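Evaluation notebook, entry 13
07/07/2020
Present: S. Harawira, I. Panasiuk

Subject: Guromier two-arm kit, on trial from Bouchard. Food handling tasks, continued.

The supplier's offer covers both arms, the two-finger grippers, the control software and 67 hours of remote support. Training of additional staff is quoted separately. Mr. Panasiuk has asked Bouchard to confirm in writing whether replacement finger pads fall under the service plan, as the April version of the offer left this open.

The task under review is the transfer of round dough buns between a plate and the perforated tray of an electric steamer. Grip force was left at the supplier's default setting. The glass lid is kept on the left side of the table for the present, and lid handling will be assessed under a separate entry.

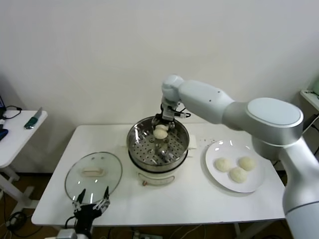

Can the grip force be changed without a service visit from Bouchard?
The operator sets it in the task menu, and a new value applies from the next cycle. Only the upper limit is locked by the supplier.

Ms. Harawira notes that the menu wording is clear, but that saved settings are hard to find again after a restart. She recommends that each task file carry the entry number from this notebook - the present names are of little use to anyone else.

Open items: written reply on the pads; price for training 4 further operators; comparison with the Prorport offer, to be entered once their revised quotation is received.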